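Do we really need a wardrobe system?

4/13/19

I have now read the same advice in so many places that I could recite it in my sleep. Own less. Fold it upright. Keep one colour story. Put the things you don't wear in a box, and if you haven't opened the box by August, give it away unopened. The people who write this always seem to have white walls and a very short commute.

What set me off was a book my sister-in-law left here, by Welington Fontes, who runs a decluttering course called Stöcker. He claims the average household owns 3068 items of clothing and linen. I read that line several times. Does he count each sock? Does a pair of pillowcases go down as one or two? There are no footnotes and no mention of who did the counting or in which country. It's a very exact figure for something that seems to have come from nowhere, and I suspect it's exact so that you won't ask.

The course costs 400 pounds, by the way. For that you get access to some videos and a set of cloth drawer dividers, which the website calls "tools". I haven't bought it and I'm not going to, so take my opinion for what it's worth, but the free chapters were enough to give me the flavour.

To be fair to the man, I did try his method on the chest of drawers in the back bedroom. You take everything out, hold each thing up and ask whether your future self would choose it. My future self, it seems, has no strong feelings about thermal vests. I own four and I need them from the first frost onwards, and they don't look like anything you'd choose. By the rules they should have gone. I kept them.

T-shirts were worse. His folding method needs five steps, ending in a neat little packet that's supposed to stand up on its own. Mine lean. I watched the demonstration twice and I'm fairly sure his are made of thicker stuff than anything I've got, or else they've been ironed first, and I am not ironing a T-shirt in order to put it in a drawer.
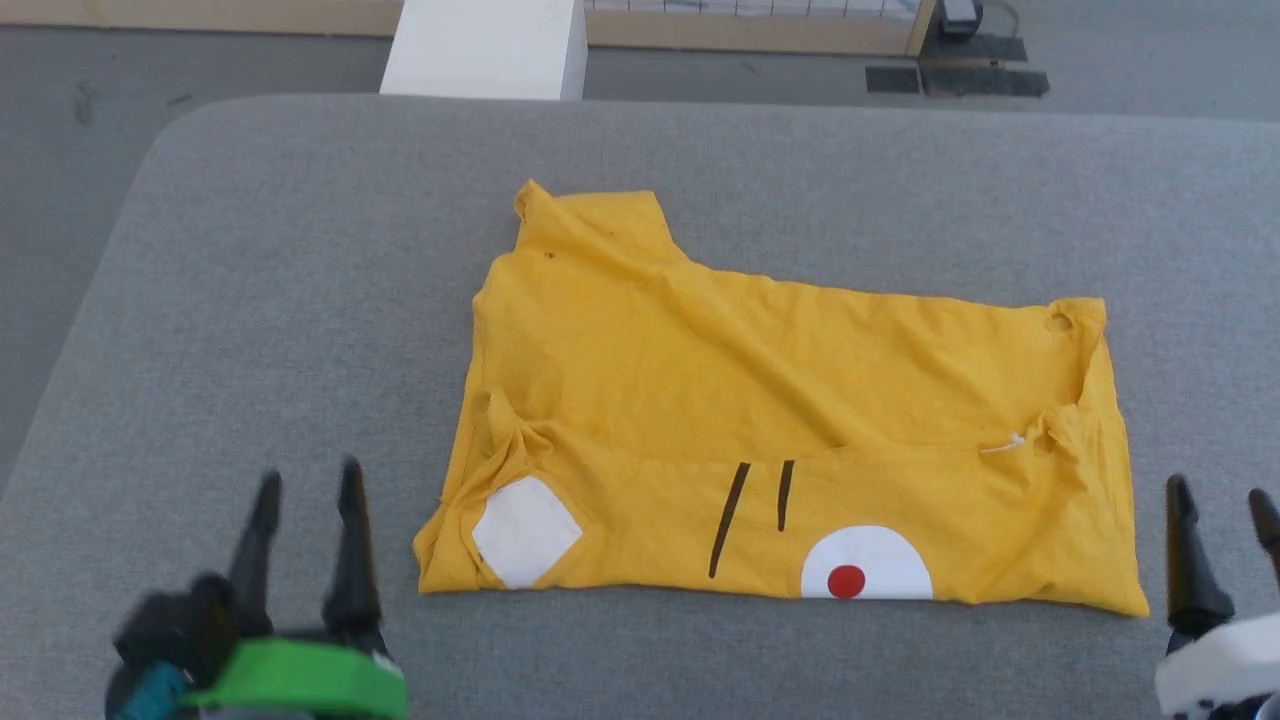
The yellow one, somewhere short of a packet.

Then there's the question of where it all goes. The book is full of talk about letting things move on to someone who will love them. Our nearest charity shop, the one in Stostudgate, has had a sign up since winter asking people to stop bringing clothes unless they're in good condition and in season. I asked the woman on the till how much of it they sell and she laughed. The rest goes off in sacks to a rag merchant, and what happens after that she couldn't tell me. So my unloved jumper may well have moved on, but I'm not convinced about the someone.

I notice as well that the people who clear out most eagerly are often the ones buying again soon after. A friend of mine did the whole house two years ago, bags and bags of it, and was very evangelical. She has since replaced nearly all of it with things from Pranoris in oatmeal and grey. They're nice things. She looks well in them. But I don't see how you can call that owning less, and when I said so she told me I'd missed the point, which I may have done.

My mother had no system at all. She had a wardrobe that stuck, a blanket box and a mending basket, and when something wore out it became a duster. She had a good coat for twenty years and would not have known what a capsule was unless it came from the chemist. I don't want to be sentimental about it, as she also had a cupboard you opened at your own risk and a great many single gloves. We still found what we needed before school, mostly.

The other thing I can't get past is the time. Fontes says the upkeep is "a few mindful minutes" a day. Maybe it is if you live alone. In this house the washing comes off the line in a heap, sits on the landing until someone trips over it, and gets carried to roughly the right room. I have tried to interest the rest of the family in upright folding and had the reception you'd expect.

I did get something out of it. I found my swimming costume, and a Sturkari fleece I'd accused my brother of borrowing and which was at the back of the bottom drawer the whole time. I've sent him a message. I also filled a bag with things that really don't fit, and it's in the hall waiting for the shop to start taking summer clothes again.

If anyone has done the paid course and thinks I'm being unfair, do leave a comment. I'd particularly like to hear from anyone whose drawers still look like the photographs a year on, and whether you have children, and whether the dividers are any good, as I've been making do with shoeboxes.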